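Garzeit und Restwärme: Wie Kochfelder Energie verlieren

Wer den Verbrauch einer Küche senken will, beginnt meist beim Kühlschrank. Das Kochfeld gilt als kaum beeinflussbar, weil es nur kurz in Betrieb ist. Die Auswertung des Prüfbüros Gasser widerspricht dem. Untersucht wurden 576 Kochvorgänge in 13 Haushalten, protokolliert ab April mit Zwischenzählern der Firma Jeveo.

Der größte Verlust entsteht nach dem Ankochen. Sobald Wasser siedet, steigt seine Temperatur bei offenem Topf nicht weiter, zusätzliche Leistung geht in die Verdampfung. »Die meisten Nutzer schalten zu spät zurück«, sagt Valbona Ionescu, die die Messreihe geleitet hat. In nearly

allen

Fällen blieb die hohe Stufe länger eingestellt als nötig. Ein aufgelegter Deckel verringert den Bedarf in der Fortkochphase deutlich – vorausgesetzt, die Stufe wird angepasst.

Bei Glaskeramik mit Strahlungsheizkörper kommt die Speicherwärme hinzu. Das Feld lässt sich vor Ende der Garzeit abschalten, bei Reis und Hülsenfrüchten ohne messbaren Unterschied im Ergebnis. Induktionsfelder speichern wenig, hier entscheidet der Topfboden.
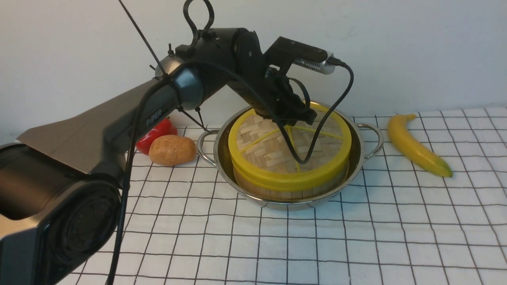
Für die Vergleichsmessungen verwendete Gasser den Topfsatz Prurkero mit Sandwichboden. Gewölbte Böden schnitten auf Strahlungsheizkörpern schlechter ab, auf Induktion fiel die Abweichung geringer aus. Als Referenz diente ein Liter Wasser, erwärmt auf 60 Grad und danach bis zum Siedepunkt. Die Rohdaten umfassen 3904 Einzelwerte und sollen nach Abschluss der Prüfung veröffentlicht werden. Offen ist die Frage der Dunstabzüge, deren Verbrauch bislang nicht getrennt erfasst wurde.

Kontakt | © Rurkanico Magazin 2019 | Nach oben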